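Will a robot ever tidy my kitchen table?

I went to Daltstead to find out whether machines are any good at chores yet, and came home with sore feet and a new respect for anyone who puts things away.
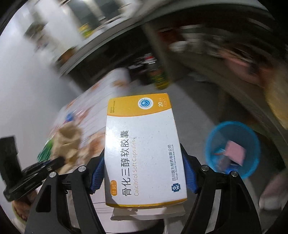 My own table has been a dumping ground for as long as I've owned it. Post, packets, yesterday's lunch, whatever came out of my coat pockets. Clearing it takes me four minutes if I'm cross and half an evening if I'm not, and I don't think about a single move I make. That turns out to be the trouble, according to Hermine Riedl, who runs the household side of things at Sinon and spent most of a Monday letting me get in her way.

"Everyone asks about the ironing," she told me, before I'd even got my coat off. "Ask me about boxes."

So I did! A medicine box is a lovely thing to pick up, as far as a machine is concerned. It has flat sides, it stays the same shape and you can squeeze it from both edges without much bother. Then the leaflet starts sliding out of the end, and now your nice tidy box is longer than it was and has a floppy bit. I'd never given those leaflets a thought beyond failing to fold them back up. Hermine has given them a great deal of thought.

Her team starts with people doing the jobs by hand, using a gripper with the same sort of fingers the robot has, so the machine has something to copy. They had gathered 751 goes at putting small packages away by the time I visited, and she reckoned it was a decent start for one job in one sort of room. One job! I had rather hoped they'd be on to the washing-up.

I had a try with the gripper myself and was dreadful. You forget how much your fingertips tell you until they're not the ones doing the touching. I dropped a packet of tea, picked up the same packet of tea and put it down on top of something I was supposed to be moving next.

The robot was better than me, though slower. It put away 11 items in a row while I watched, then met a crumpled paper bag and simply stopped, arm in the air, for 30 seconds or so. A person sees a bag and knows it's rubbish, or knows it's got a bun in it. The robot had no opinion. Someone moved the bag and off it went again.

Shop floors are a kinder place for all this. Berchtold, who pack parts for garden machinery on the other side of town, have had an arm on one of their lines since October. It lifts cartons on to a tray all day and the people there have stopped looking up at it. The cartons come one at a time, the right way round, and no one leaves a plate of dinner among them.

What about buying one for the house? Sisideck will take your name for a home model, but wouldn't give me a price, and the one I saw in their showroom needed over an hour to clear a sideboard. It did the job, mind you. I'd have left it running and gone to the pub.

Hermine doesn't have one at home. She has two teenagers and, she says, a table I wouldn't want to see.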